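4장. 핸드 그리퍼로 집기 동작 기록하기

이 장은 Wunside 로봇 동아리 조원이 핸드 그리퍼를 처음 잡을 때 따라 하는 순서입니다. 조립과 충전은 3장에서 끝낸 것으로 봅니다.

4.1 준비

1. 흰 작업판을 책상 위에 놓고 흔들리지 않는지 확인합니다.
2. 스탠드 조명을 켜고 천장등은 그대로 둡니다.
3. 그리퍼 손가락의 고정 나사를 손으로 돌려 봅니다. 헐거우면 육각 렌치로 조입니다.
4. 노트북에서 Grernska 기록 프로그램을 열고 조 이름을 입력합니다. 조 이름에는 한글을 쓸 수 없습니다.
5. 저장 공간을 확인합니다. 한 조가 한 번 모임에서 쓰는 용량은 최대 30GB입니다.

참고: 작업판에 남은 자국과 얼룩은 매번 지우지 않아도 됩니다. 가루나 부스러기가 손가락 안쪽에 붙었을 때만 마른 천으로 닦으십시오. 알코올은 고무를 상하게 하므로 쓰지 않습니다.

4.2 손가락 영점 맞추기

1. 방아쇠를 놓아 손가락을 완전히 벌립니다.
2. 프로그램에서 '열림' 단추를 누릅니다.
3. 방아쇠를 끝까지 당겨 손가락을 맞붙이고 '닫힘' 단추를 누릅니다.
4. 값이 400을 넘으면 1번부터 다시 합니다. 두 번 해도 같으면 Nuno Louro 조교에게 가져갑니다.

주의: 영점을 맞추는 동안 손가락 사이에 물건이나 손을 넣지 마십시오.

4.3 기록

두 사람이 한 조로 움직입니다. 한 사람은 그리퍼를 잡고, 다른 사람은 작업판 위의 물건을 맡습니다.

1. 물건을 맡은 사람이 물건을 놓거나 옮기고 "준비"라고 말합니다.
2. 그리퍼를 잡은 사람은 손가락을 벌린 채 작업판 위로 가져옵니다. 손가락 두 개가 모두 화면 아래쪽에 보여야 합니다.
3. 녹화를 시작하고 1초쯤 멈춘 뒤 움직입니다.
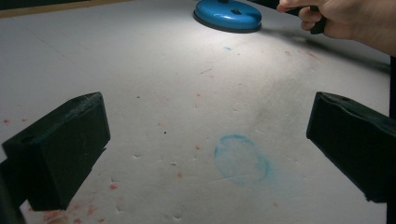 4. 물건을 향해 천천히 다가갑니다. 손가락 끝으로 작업판을 누르면 판이 패이니 높이를 조금 띄우십시오.
5. 동작이 끝나면 손가락을 벌리고 처음 높이로 돌아온 다음 녹화를 멈춥니다.
6. 파일 이름 끝에 동작 번호를 붙입니다. 번호표는 11쪽에 있습니다.

주의: 그리퍼가 움직이는 동안 상대의 손 쪽으로 손가락을 닫지 마십시오. 옆 사람이 "정지"라고 하면 방아쇠부터 놓습니다.

참고: 도중에 물건이 넘어지거나 미끄러진 기록도 지우지 않습니다. 파일 이름에 F를 붙여 따로 저장하면 Simão Pinheiro 조교가 4월 발표 전에 골라냅니다.

4.4 정리

1. 프로그램을 닫은 다음 케이블을 뽑습니다.
2. 그리퍼는 손가락을 벌린 상태로 보관함 6번 칸에 넣습니다.
3. 빌린 시간과 반납 시간을 대여 장부에 적습니다.

배터리 표시등이 빨간색이면 충전기에 꽂아 두고 장부 비고란에 '충전 중'이라고 씁니다. 오류 번호는 부록 나를 보십시오.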